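Monday, March 23, 2026
By Gönül Polat

The Kozan worktop board

We've been selling the Kozan board for a good while now, and it is still the thing people write to us about most, usually to ask whether it really is as plain as it looks. Well, yes, it is! It's a flat top in a light blue-grey, with no pattern and no grain, and you can lay it on a pair of trestles or screw it down to a frame you already own (the Brevholm frame fits it without any drilling, if you have one of those from us).

The colour took us longer than anything else. Taner Erdem, who looks after our finishes, wanted something pale enough that a dropped screw or a stray thread would show up straight away, but not so white that it glared at you under a lamp on a winter afternoon. We went through 24 samples before we settled on this one, and I still have a few of the others holding up plant pots at home. In some lights it looks more blue and in others nearly white, so do send for a sample piece if you're matching it to a wall or a cupboard.

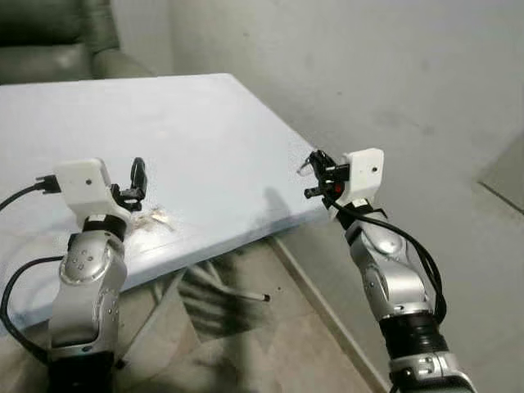 The Kozan board in light blue-grey, in use.

A pale top does show its marks, and you will see smudges and specks on it once you've been working for a while. A soft cloth with warm water and a drop of washing-up liquid is all we use on ours. If something has stuck, lay the damp cloth over it, go and make a cup of tea, and then wipe it off gently. Please don't go at it with a scouring pad, however tempting that may be, as it will dull the finish and we can't put that right for you afterwards.

The board is 183 cm long and comes wrapped in card, with the fixing screws in a paper bag taped to the underside. It's a two-person lift, particularly if you have stairs. We allow 3 working days for packing, and our carrier, Gunance, will ring you the evening before to agree a time.

Sample pieces are free, and if you'd like to see a full board before you decide, there is always one set up in the Jisska shop, where you're very welcome to come and lean on it.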